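Undalico Shop Gallery: Setup and Upkeep of the Doneo Cell

Updated 8/4/25

The Doneo cell handles light molded parts: shallow trays, covers, hubcaps and similar pieces with thin rims. It has two arms, each ending in a jointed hand, and it works over tables marked out in yellow tape. Most of the upkeep is ordinary. Screws back out, tape lifts, parts get put down where the program does not expect them. These notes go with the gallery and cover the points that come up when the cell is set up again after a move or a long stop.

The wrist camera is the first thing to check. It looks along the hand, so the fingers and a good part of the forearm are always in its view. The masking file has to match the arm it is loaded on. A left mask loaded on the right arm passes the startup test and then rejects good grasps for the rest of the day.

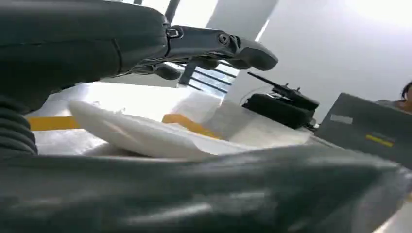 Finger pivots are checked with the arm powered down and the hand at rest. Move each joint through its range by hand and feel for side play at the knuckle. A pivot screw that turns with finger pressure on the driver is too loose. Apply one drop of medium threadlocker, seat the screw, and leave the hand alone for 30 minutes before homing. Do not put grease on the fingertips or anywhere near them. The tips depend on a clean surface, and a greased tip will drop a glossy part halfway through a transfer.

The wrist sleeve should fold evenly when the hand bends. If one fold stays flat, the sleeve was put back with a twist and will wear through at that point. Take it off at the forearm end, let it relax, and refit it. We changed both sleeves in January. The old ones had worn on the inside, where it does not show until the sleeve is off.

Camera offset is stored per arm. After any work on the wrist, run the short calibration from the Kanaujia controller and compare the new offset with the stored one. A change of 2 mm or less is accepted and saved. Anything larger means the bracket has moved, and saving the value only hides it. Loosen the bracket, reseat it against the stop, and run the calibration again.

Table zones come next. The tape is a guide for the person loading parts. The controller keeps its own zone boundaries and does not read the tape, so the two have to be brought into agreement by hand. Jog the arm to each stored corner and lay the tape to the fingertip. Overlapping ends at the corners do no harm as long as they are pressed flat. A lifted end can catch the rim of a light part and turn it during pickup.

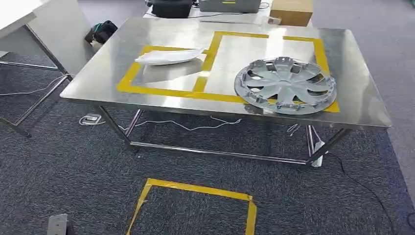

Steel table with two taped zones: white tray-shaped part at left, silver hubcap face up at right, over the lower tape line.

A brushed steel top is stiff and easy to wipe down, but it throws glare. With the overhead lights on, fixed exposure gives better results than automatic. Set it once against the brightest streak on the table and write the value on the cell sheet. White parts are the hardest case, and a silver part on bare steel is not much better. If the part finder returns a split outline, lower the exposure one step before changing any thresholds.

Parts lying across a zone line are reported as fault 221. Move the part fully inside the tape and clear the fault at the controller. If 221 comes back with the part well inside, the stored boundary is off and the corners need to be jogged again.

Cables get a look at every restart. Anything crossing the carpet should lie flat and stay clear of the table legs. A table that has been bumped needs its corners checked, even when it appears to be back in place.

Spare sleeves and pivot screws are in the Tukow drawer. Log each one used on the cell sheet with the arm side.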